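Do goals from an abandoned match count towards the top scorer award?

Posted in Amateur Football > Rules and Competitions
Monday, April 19, 2021
Viewed 600 times

Filippos Tzanetos

I play up front for Masside in a Saturday league and I have a question about goals in a match that wasn't finished.

We were away at Flimano and I scored twice in the first half. The second one went in after 39 minutes and put us 2-0 up. Early in the second half their centre half and our keeper went for the same ball and the centre half came off badly. He had to stay where he was until the ambulance came and by then the referee had decided there wasn't enough light left to finish. He's all right, he was back home the same evening.

The league has now told both clubs the match will be played again in full, starting from 0-0, some time in May. I have no complaint about that. What I want to know is what happens to the goals. The league gives an award for top scorer and I'm one behind a forward at Abubakar. With the two from Flimano I'd be one in front.

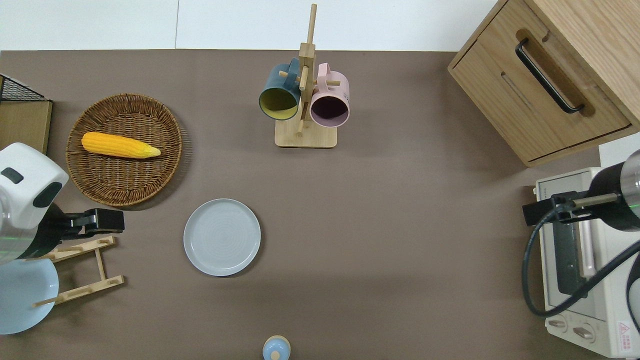

Our manager thinks the goals stay with the player even if the result goes. He says the referee wrote them down and they happened. Our captain says the opposite, that an abandoned match is treated as if it had never kicked off. The league website still has them next to my name, but it also still has the match listed as "in progress", so I don't think anyone has updated it.

Also, I was booked in the same match for a late tackle. If the goals are wiped out, is the booking wiped out as well? I'm one short of a suspension so it does matter to me. I've looked through the league handbook and there is a section on abandoned matches, but it only covers the result and who pays the referee for the second match.

leftfootonly

The short version is that the goals normally go and the booking normally stays.

When a league orders a match to be replayed in full, the first match has no result. Most leagues take appearances and goals from the matches that have a result, so anything scored in the abandoned one drops out of the records. You'll see the same thing in old season records for professional clubs, where goals in abandoned matches are left out of a player's total or are put in a footnote.

It is different if the league lets the score stand. Some do that when the match was nearly over or when one side was to blame for it being stopped. The match then has a result and the goals count as usual. It is also different if the league orders only the remaining minutes to be played, because the second date is then a continuation of the first. From what you've written neither of those applies to you.

Cards are handled separately. The referee reports a caution for something you did on the pitch, and you did it whether or not the match was completed. In every league I've played in, cautions and sendings-off from an abandoned match have stayed on the player's record. I would assume yours stands until you are told otherwise in writing, and I would check it before your next game. Playing when you should be suspended can cost your club points, and "the website didn't show it" isn't usually accepted.

As for the award, look at where it is described. It is often not in the main rules at all but on a separate sheet about trophies and presentations. If the wording says "goals in completed league matches" then you have your answer. If it only says "goals in league matches" you could ask, but I wouldn't expect much. Get your club secretary to send the query. Leagues tend not to reply to individual players.

One more thing to check is who can play in the new match. Some leagues allow anyone who is eligible on the new date and others only allow players who were registered on the original date. If you've signed somebody since, ask about that in the same email. 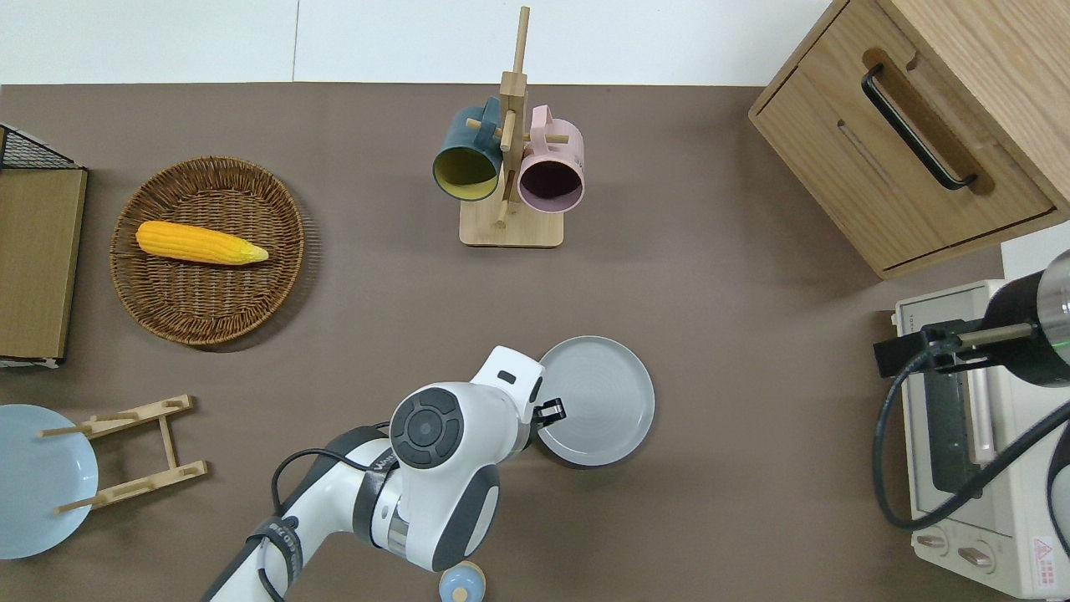

A mug tree and a light grey plate on a brown tabletop.

If you do write, keep it to three things: whether the goals stand, whether the caution stands, and who is eligible. Give the date of the match and the names of both clubs at the top. I used to deal with the post for a small league and the emails that told the whole story of the match first were the ones that waited longest.

Cikau Reserves (2844 posts)

Had this a few years ago. We were 4-1 up, floodlights failed, replayed it and lost. Our striker had got a hat-trick and it never counted for anything. He still mentions it.

Don't know about the booking. I think ours were let off but that might have been because the ref never sent his report in.

Filippos Tzanetos

Thanks both. I found the trophies sheet and it says "goals scored in league fixtures, as shown in the final records", so I suppose it depends on what they put in the final records. Our secretary has sent an email with the three points in it. I'm going to treat the booking as standing for now.

leftfootonly

Sounds sensible. Put the reply on here when you get it, as the same thing gets asked most seasons.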